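Film Narrative, Unit 2: Restricted Narration in the Detective Film
Posted in June by Hammad Abbasi
2 comments

These notes cover the part of the lecture on how much the viewer is allowed to know. The set film is Brakport; the comparison film is The Garnetti Case. Watch both before the seminar.

Restricted narration ties the viewer to one character. We learn a fact when the detective learns it. Unrestricted narration moves between characters and gives the viewer more than any one of them has. Most films mix the two. The useful question is when the film switches, and what it gains.

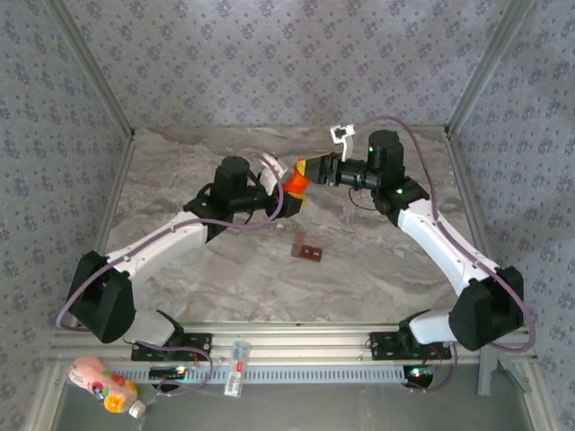 Brakport stays with Ogilvie for almost 60 minutes. Every scene begins with him entering or already present. The first break comes when his client, Kalteck, takes a phone call alone. We hear one side of it. The call contains no clue that solves the case, but it tells us Kalteck has lied about the date of the sale. From here on the viewer is ahead of the detective, and scenes that would have played as mystery play as suspense.

Note the difference between range and depth. Range is how many characters' knowledge we share. Depth is how far we go into one mind. Ogilvie's voice-over sounds deep, yet he uses it mainly to report times and addresses. He never says what he suspects. A film can be narrow in range and shallow in depth at once. 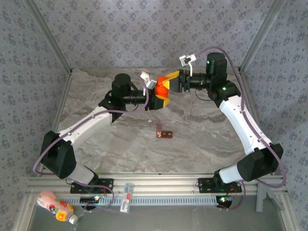 The Garnetti Case works the other way. It opens on the crime and shows the killer's face. What it holds back is motive – the viewer waits for a reason, and the detective waits for a name. Archie Innes raised the hotel scene last term as a counterexample. It is a flashback told by a witness, so treat it as that witness's account until another scene confirms it.

For the seminar: choose one scene from Brakport after the phone call. List what Ogilvie knows at its start, what the viewer knows, and any change by its end. Maximum 599 words. Plot summary does not count as analysis.

Shares: 2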